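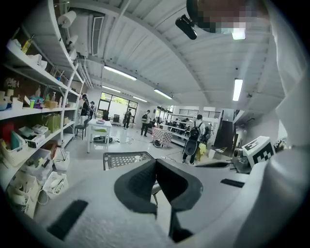 Juraj, I have had the open shelves for two winters now, so I can answer most of your questions from use. I went with open shelves because I kept losing things behind cupboard doors and buying them again. The biggest change for me was getting the paper towels off the shelf. They used to take up a spot where a basket could go, and now two rolls hang on a pole, one above the other, and I can see when I'm down to the last one. Bottles and containers stand together on one shelf with a small wooden box next to them. I put the flowers on that shelf too, which my sister says is a waste of space. She may be right, but I like them there.

Juraj Ševčík wrote:

> Hello all,
> We are giving up the pantry closet at the Renance apartment
> in January and everything in it has to go on open shelving
> in the living room. I am looking at the Erby unit and the
> Murkon one. The Murkon costs 322 and is a little deeper.
> My questions:
> Do you use baskets on every shelf, or only some?
> Where do cables go? We have a lot of cables.
> Does it look messy all the time, or do you stop seeing it?
> Also, my wife wants a side table next to it for sorting. I
> say it will just fill up with stuff. Opinions welcome.
> Juraj

On the baskets: only some. Boxes that are already square can stand on the shelf by themselves, and so can folded shopping bags if you don't let them pile up. I use baskets for anything that rolls, tips over or has a cord. I tried closed bins first and stopped putting things back in them, so I moved to the kind with holes in the sides. The holes also let the dust through, so wipe the shelf underneath when you take one down.

I don't own the Erby so I can't compare. Mine is the older Murkon and it has been fine. Tighten the feet again after the first month. If yours is going on a wood floor, buy felt pads before you load it, as it is very hard to lift afterward. I learned that with everything already on it.

As for looking messy, yes, some weeks. I take one shelf at a time and stop after 30 minutes. I have never finished the whole unit in one day and I don't try to.
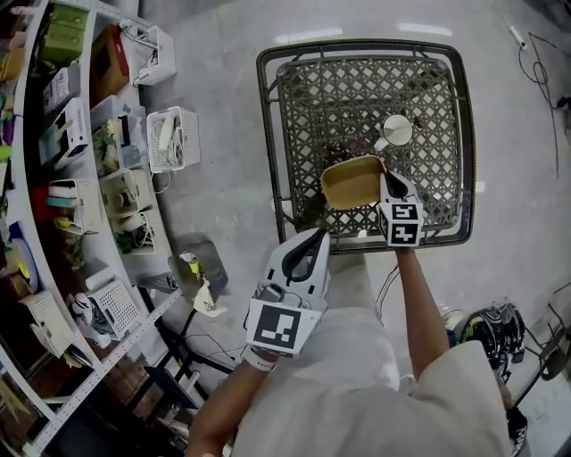 I'm on your wife's side about the table. Sorting on the floor hurts my knees, and sorting on the shelf itself means moving everything twice. It should be small enough that you can't leave much on it, and the raised edge is worth having. Mine is the dark woven one, and a small white pitcher and a cardboard tray are about as much as I want on it at one time. The open weave does drop crumbs and paper clips straight through to the floor, so put a sheet of paper down if you are sorting small things. Cables I split up. Some are in a basket on the upper shelves, and the white ones have a basket of their own on the floor in front, where I can get at them without reaching.

Measure the wall twice, including the baseboard. The deeper unit will stick out past a light switch if you have one near the corner.

Does anyone know if Oravec still sells the perforated baskets one at a time? I need two more and don't want the set.

Silvia Tichý

Print this message | E-mail this message

Search the list archive: Enter keywords Go

Contact the list owner | Copyright remains with the authors of the messages | Back to top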